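3.2 Recruitment and play sessions

Zosley is a total conversion of the role-playing game Fonero, built by hobbyists with the free Clenutix toolkit. It replaces the combat timing, the soundtrack and most of the enemy placement, but leaves the maps alone. We chose it because players could switch between the mod and the base game without a fresh install.

We recruited 32 players through a post on the Spanos mod forum, which stayed open until the end of February. All had finished the base game at least once. Each played for 2 sessions at home, one with the mod and one without, in an order set by the forum sign-up number. Save files were reset to the same point before each session.
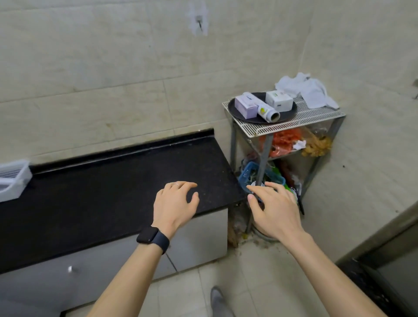

Figure 4. First-person view at a kitchen counter, both hands extended.

Play logs gave us 2,840 combat encounters after duplicates were removed. An encounter began when an enemy noticed the player and ended with a death on either side, or when the player left the area. Encounters against bosses were kept apart, as the mod changes their health as well as their timing.

After each session players rated difficulty and fairness on a scale from 0 to 100. The two ratings were asked on separate screens - an early trial had put them together, and most answers came back the same for both. Free-text comments were read by both authors and are taken up in Section 5.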